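Home | Household | Storage | Recycling | Contact

Keeping and Reusing Plastic Bags at Home

The Perkthorpe Household Service receives regular inquiries about plastic bags and how best to store them. The following guidance was prepared by Digby Hollis for residents of Brelitville and applies to thin carrier bags, produce bags and small bin liners.

Sort the bags before storing them. Any bag that has held raw meat, fish or cleaning products should be discarded. Bags with holes may be set aside for dry waste only. Crumbs and grit should be shaken out over the sink, and damp bags should be hung over a rail until fully dry – a bag put away damp will soon smell and will pass the smell to the others.

Residents should choose one place for bags and keep to it. A rigid container with an open top is suitable, provided that it stands away from the stove and out of the reach of young children. Bags may be folded flat or simply crumpled. Folding saves room, while crumpled bags are quicker to put away and easier to pull out singly.

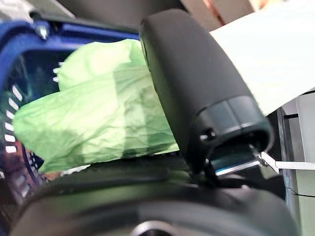

A crumpled light green bag, with a blue rim behind it.

Thin bags catch easily on screws and rough edges. Run a hand around the inside of any container before use, and cover sharp points with tape. Bags should be lifted out from the top and never dragged across the rim. Paper and cloths should be kept in a separate place, as they are easily thrown out along with a handful of old bags.

A household seldom needs more than 60 bags at one time. When the container is full, take the surplus to a collection point that accepts plastic film. Bags should not be placed in the curbside bin unless the local collector has confirmed that they are accepted.

Stored bags should be checked every few months. Plastic that has become brittle or sheds small flakes is no longer fit for use – it should be placed in the general waste, inside another bag and tied shut.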